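Dronley intake fault

The Dronley intake fault was a recurring failure in the Teixeira document intake, an automated slot-fed system for receiving, sorting and destroying paper, built into countertops by the office equipment firm Prinport. The fault caused the machine to lose track of which papers it had been told to keep. It takes its name from the business college at Dronley, where it was first noticed, and where 373 student reports were cut into strips by a machine that had recorded every one of them as safely filed.

Background

Prinport introduced the Teixeira as a replacement for the drop box, a device that had worked without complaint for a long time and was therefore considered due for an upgrade. Paper pushed into the slot was pulled down by a pair of driven rollers, scanned on both sides, and sent one of two ways by a moving gate. Papers to be kept went to a storage tray under the counter. Papers to be destroyed went to a cutting head beside it. Both paths began at the same opening, which saved a good deal of counter space and is now generally agreed to have been the first mistake.

The gate was moved by a small motor and held in place by a spring. A controller made by Vudberg read the scan, chose a path, and sent the motor an instruction. It then wrote a line in the log saying that the gate had moved. The controller had no sensor on the gate itself. It logged the instruction, and the software treated the instruction as the event.

Prinport's sales material described the machine as "self-aware of its contents."

Description of the fault

The Teixeira was designed for single sheets and thin stapled sets. Its manual set an upper limit on thickness but gave it in a table near the back, after the instructions for changing the language of the menu. Users, who had a slot in front of them and a deadline behind them, tended to put in whatever they were carrying.

When a thick or mixed stack went in, the rollers slowed and the motor driver drew more current than the power supply liked to give. The supply protected itself by dropping its output for a moment. The rollers recovered on their own. The gate motor did not, and the spring returned the gate to its resting position. 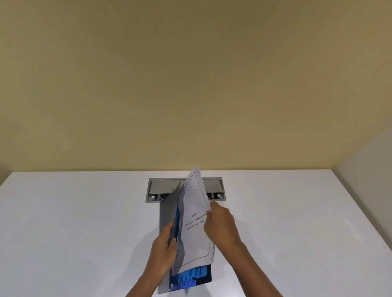
The resting position was toward the cutting head. Prinport's engineers had chosen it on the reasoning that most users would be destroying paper most of the time, and that a spring should do the less work of the two. At the bank branches where the machine was first tested, this was perfectly true. At a college collecting end-of-term reports it was true of none of the users, at least not on purpose.

Folders and stiff covers made the problem worse. A bent corner could catch on the lip of the gate and hold it half open, so that the front of a report was stored and the rest destroyed. Staff at Dronley at first took these partial reports for unusually short ones, and several were graded.

Discovery

The fault came to light in November, when the college tried to return its marked work. The log listed 2,837 documents received and 2,837 documents stored. The storage trays held fewer. A Prinport technician attended, checked the log, confirmed that it was complete, and closed the ticket. A second ticket was opened the next morning with a bag of paper strips attached to it.

Scans survived for most of the lost reports, but the scanner shared the failing power supply, and pages read during a voltage drop came out as gray bands. The college accepted fresh copies from students who had kept them. It also accepted fresh copies from a number of students who had not, as far as the log could show, handed in anything the first time.

Safety findings

A review of the machine found a second problem that had drawn less attention. The rollers would reverse to clear a jam and then start forward again without warning after 7 seconds. The slot flap was meant to cut power to the rollers when lifted by hand, but a stack already in the slot held the flap open and the switch closed. A person tugging on a stuck folder could therefore be tugging when the rollers came back on. The cutting head was out of reach of an adult hand, and no injuries were recorded, though one lanyard was lost.

The warning label covering this hazard was on the underside of the counter.

Response

Prinport first issued a software update that added a message asking users to insert fewer pages. It was displayed after the pages had been taken. A later hardware change reversed the spring, so that an unpowered gate now fell toward storage, and added a position sensor whose reading was compared with the instruction before anything was logged. The automatic restart was replaced by a button. The change was offered free of charge to the owners of all 800 machines in service, provided that they could produce the original paperwork. A number of them had fed it into the machine.

Vudberg maintained that its controller had performed as specified. The specification supports this.

Later use

The Dronley fault is sometimes used in courses on control systems to illustrate the difference between a commanded state and a measured one. It also turns up in discussions of fail-safe design, usually over the question of what "safe" means for a device with two jobs, one of which is destruction. Dronley kept its Teixeira after the repair. Student reports are now collected in a cardboard box beside it.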